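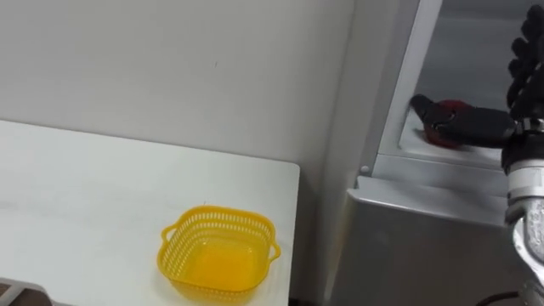 Is a plastic basket sturdy enough for everyday use around the house?
For light things, yes, and I say that as someone who has owned the yellow Sedell since February. Mine mostly carries clothespins, dish towels and whatever my grandkids leave on the stairs – it never seems to end! The two loop handles are comfy, and the slots let crumbs shake right out over the sink. I do wish the walls didn't taper quite so much, as my big towels bunch up at the bottom. Still, I'd gladly buy another one.
Dineo Ndlovu, 29/07/2020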